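Our visit to the Lukcombe music school open day

We had been meaning to get over to Lukcombe for ages, ever since my daughter decided the cello was not for her and that she would like to try "something with frets" instead. So when their open day came up in March we packed sandwiches, took the 208 bus from the end of our road and made a morning of it. The ride is very pretty once you get past the warehouses, and the stop is right across from the school gate, a great comfort when you're carrying a guitar case that is nearly as tall as the person who insisted on bringing it.
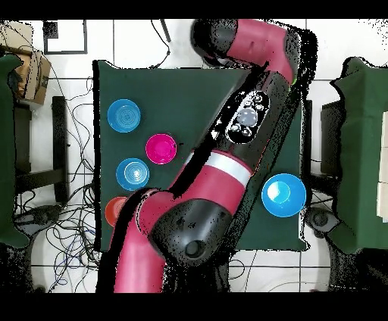 Lessons are taught in five practice rooms off one long hallway, and on open day you could wander into any of them and sit down. We started with beginner guitar, where the teacher had everybody strumming along to the same two chords before they had time to feel shy about it. Then came the piano room, with a lovely old upright that I would have happily taken home. I'm hopeless at remembering room numbers, so I went by color. The piano room is painted a dark green very close to the table top in the photo, and the glossy red of that arm is a pretty good match for the Drirum practice kit in the room next door, which my daughter refused to leave. She had on the big headphones and was grinning from ear to ear! I did point out that drums have no frets, but she couldn't hear me.

After that we went down to the hall for the student concert. They had put out 80 chairs and still people were standing along the back wall. The little ones opened with ukuleles — some of them playing, some of them mostly waving — and then a teenage string group did a piece by themselves with no conductor, listening to each other so carefully that the whole room went quiet. I had a lump in my throat, I admit it. 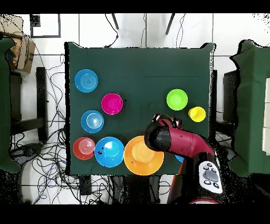

Colorful bowls on the green cloth

Upstairs there was a display of student instruments to try. The Idon guitars come in smaller sizes and have a nice slim neck, so they suited my daughter's hands much better than the one we had dragged along. I had a go on a Safavi keyboard with weighted keys and got through most of a waltz I learned as a girl, to polite applause from a father and his baby. You can rent either by the term, and the lady at the desk was very patient while I asked her the same thing about deposits in several different ways.

If you're thinking of going to the next one, get there early, as the trial lessons are only five at a time and the drum list filled up first. Bring cash for the coffee too. We have signed up for a term of beginner guitar to start with, and drums are under discussion at home.

Last updated: 09/03/2019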